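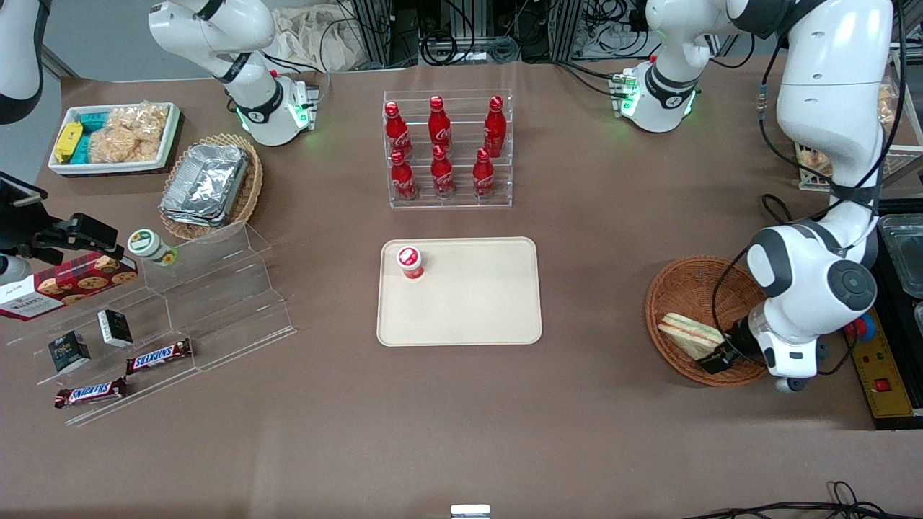
Snack Counter Project: Frequently Asked Questions

Last updated 3rd November

What is the Snack Counter project?

We're teaching a two-armed robot to put together food orders at a small counter, and we're doing it by showing it lots and lots of examples. A person drives both arms through the job from start to finish, we record everything, and a learning system called Jelley studies the recordings. The robot work happens at Starell, and Declercq handles storage and the release of the data. It's the most fun any of us have had with a candy bar.

What counts as one example?

One full order, from the moment the operator gets the order card to the moment the last item is on the serving tray and both arms are back at rest. We call that an episode. An order can be a single yogurt or it can be a drink, a sandwich and something sweet. Each episode is saved with the camera video, the joint positions of both arms, the gripper opening and the text of the order.

How many do you have so far?

2,421 recorded, of which 1,374 have been through review and are in the current release. The others are waiting their turn, or they were set aside for a problem such as a dropped camera stream. We're hoping to clear the backlog in December.

Why real groceries and not foam blocks?

Oh, we love this question. Blocks are great for getting an arm calibrated, but a store counter is full of stuff that behaves badly. Foil crinkles and throws glare all over the place. A bag of puffed crackers changes shape when you squeeze it. Soda bottles are round and want to roll if you lay them down. We want Jelley to meet all of that early!

Isn't clear acrylic hard for a robot to see?

Yes, very, and that's a big part of why we're excited about this data. The steps of a clear display stand show up mostly as thin bright lines, with the tabletop visible right through them. Depth readings on clear plastic can be wildly off. People work it out from the edges and from the way things rest on the steps, and we'd like to know how far a learning system can get with plain color video and enough examples.
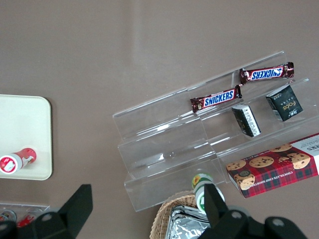
The wrist cameras help a lot with this. From up close, the lip on each step is much easier to pick out, and the operator can line up the fingers with a candy bar before going in. Two bars of the same kind can lie on neighboring steps with one label upside down, so please don't rely on the label to tell you which way to grip. Look at the crimped ends and the long side of the wrapper.

Do I need experience to drive the arms?

No. New operators start with practice orders that don't go into the dataset, and most people are smiling by the second one. Your first recorded orders will be single items. After that you move on to orders that use both arms, which is where it gets really good.

Should I go as fast as I can?

Please don't. Go at a steady pace you can keep up. Jelley copies hesitations along with everything else, so if you need to think, do it before you press record. A smooth, slightly slow episode is worth far more to us than a quick, jerky one.

What if I miss a grasp?

Keep going! Open the gripper, back off a little and try again. We keep recoveries and tag them, and they're some of the most useful examples in the set. Stop the episode only if an item leaves the table, a package breaks open, or an arm pushes against a stand or basket hard enough to shift it.

How often does the layout change?

After every 4 episodes. Trade items between steps, turn a basket, slide the tray over. Small changes are fine, and messy is fine too. Boxes sitting crooked on a step are exactly what we want. We have 68 starting layouts written up in the binder if you run out of ideas.

Who checks the episodes?

A second operator watches each one at double speed in Flolen, our review tool, and marks it as keep, trim or drop. Trim is for long pauses at either end. You can't review your own episodes, but you can leave a note on one, and notes like "left finger clipped the basket" save the reviewer a lot of guessing.

Can I use the data for my own research?

Yes, and we'd love to hear what you do with it. The reviewed episodes are free for research use. Fill in the request form and Declercq will send you a download link. Start with the small sample pack, since the full release is big and the sample has every file type in it.

Does the robot run orders by itself yet?

Single items, in testing, with an operator at the stop button. Two-arm orders are next. We'll post videos of the misses as well as the good runs.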